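The Boring Half of the Budget

The robot was the easy part to price. I had a quote from Juretti by lunchtime, two arms and a base, and I remember thinking, well, that's the budget done! Then I drove up to Plercombe to see Dagný Brøndum, who has bought this stuff before, and she asked what I'd put down for cables.

I'd put down nothing for cables.

Her own first plan (she still has the spreadsheet, bless her) had one line for hardware and one for "misc." The misc line was 2,000 and it was gone by September. Spare gripper fingers, connectors, longer leads, more connectors. She now sets aside 30 percent of the arm price for things that wear out or get snagged, and she won't sign an order without it.
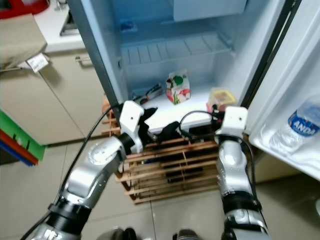 Both grippers at the refrigerator's lower compartment in Plercombe, with a juice carton on the shelf.

The kitchen cost money too, and I hadn't thought of that either. Ardalan Ghaffari, who handles the orders, talked me through groceries, a fridge, and floor space you can't use for anything else. He also told me to ask about lead times before price. Their last pair of wrist joints took nearly seven weeks, and the rent kept going out the whole time.

So I've redone my sheet. It has seven lines now, and the robot is still the biggest, but only just. Juretti is sending a new quote with the spares listed separately.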